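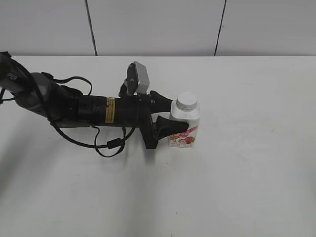
Okay, so I learned to draw at the kitchen table at an age when most people have decided they can't, and tonight is me talking you into the same thing. Start with how bad I was (let them laugh, wait for it). I drew symbols. A house was a square with a triangle on it, an eye was a football with a dot in it. Then go to the carton. A small white drink carton standing up on a white tabletop is the kind of thing I'd hand any beginner, and people always groan and say there's nothing there to draw, it's white on white! Ask them what color the side of a white box is. Someone will say white. Ask again. Give it a good long pause before moving on.

Talks > Evening series > Drawing Late: speaker notes
Talks Classes Sketchbooks About Contact

Paper and pencils should be on the chairs already. If they're not, start anyway and pass them down the rows while I'm talking. Say hello to the Holtley people, who drove over and always sit at the back.

PART ONE: WHY I STOPPED

Tell the horse story. I was in fourth grade and I drew a horse for the hallway wall, and the teacher put it up under the fire extinguisher where you had to crouch to see it. I didn't draw again for decades. I'm not mad at her (I'm a little mad at her). Ask for a show of hands, who remembers the exact drawing they quit on? Usually it's a lot of hands. Let one or two people tell theirs if they want to, but keep it moving, because last time in Jurkau this bit ate half the evening and we never got to the cups.

Then how I came back to it. Waiting room, dead phone battery, pen in my bag, back of a parking receipt. I drew the chair across from me. It was a terrible chair, it had three legs and they all went in different directions, but I'd looked at it so hard that I can still tell you where the vinyl was split. That's the bit I want to land. I'd sat in that room for years and never seen the chair.

SLOW DOWN HERE. I always rush this.

PART TWO: HAIYAN'S RULE

Haiyan Du taught the first class I ever took, in the back of the Nisano building, under lights that buzzed. She had one rule, and it was that you had to look at the thing longer than you looked at the paper. She'd walk behind you and if your eyes were down she'd tap the table. I hated it. By the third week I was hearing the tap at home while I did dishes.

Do the exercise now:

Everybody draw your own hand without looking at the paper at all. Five minutes. I'll do it too, up front. No peeking, no lifting the pencil if you can stand it.

While they draw, don't talk! I fill silences, I know I do, and it wrecks this one. Drink some water.

Afterward have them hold the pages up. They'll look like potatoes with roots. Point out the good stretches, there's nearly always one knuckle or thumbnail in every drawing that's dead on, and it's the place where the person forgot they were making a picture. Show mine. Mine will be a potato too.

PART THREE: BOXES, AND BEING WRONG ABOUT THEM

Everybody wants to draw faces and I get it, but I stuck with boxes most of my first winter and I'd do it again. Cereal, tissues, matches, tea. With a box you find out fast that your brain is lying to you. It knows the top is a rectangle so it wants to draw you a nice fat rectangle, and what your eye is getting is a skinny slanted sliver. Have them hold a pencil at arm's length, one eye shut, and line it up with the edge of the ceiling. There's always a gasp from somewhere. I love that gasp.

Come back to the white-on-white question from the top. What I want out of them is that the paper is the lightest thing you've got, so if the whole box is paper-white you have no box. Squint. One side goes gray, maybe a bluish gray, maybe kind of warm if there's a lamp on. Put the gray down first and the edges mostly take care of themselves. I used to outline everything like a coloring book and then wonder why it all looked flat.

(If somebody asks about erasers: I don't own one right now. I'm not religious about it. I kept rubbing holes in the paper.)

PART FOUR: KEEPING IT UP

The sketchbook slide goes here if the projector's behaving. My first book has 118 drawings in it and I'd be happy for you to see maybe four. The next year I drew on 361 days. People want to know what happened on the missing ones, so tell them: flu, flu, flu again, and one day in December when I just plain forgot and woke up furious.

What worked for me, and I'd say it just like this:

Cheap paper. I had a gorgeous Xue notebook, linen cover, a present, and I was so scared of it that it sat in a drawer until I used it for grocery lists. Now it's full of drawings next to the grocery lists and I like it better than any of the others.

Same spot, same mug, whatever's on the table. Don't go looking for a subject. If you're arranging pears you're already procrastinating.

Date the page. You won't see yourself getting better from one day to the next, so you'll want something to flip back to when you're having a rotten week.

Don't show your family right away. My brother looked at my first decent teapot and said "nice duck."

CUPS

If there's time, pull the cups out of the tote and do the ellipse thing, the rim rounder as it drops below your eye level and flatter as it comes up. Let people stand up and move the cup themselves, it sinks in much better than me waving my arms. If there isn't time, skip straight to questions and leave the tote open so they can grab a cup and try it on their own.

Remind them the pencils are theirs to keep. The clipboards are not, the clipboards go back in the blue bin by the door.

Questions or booking a talk: use the contact page. © Drawing Late. All rights reserved. Back to top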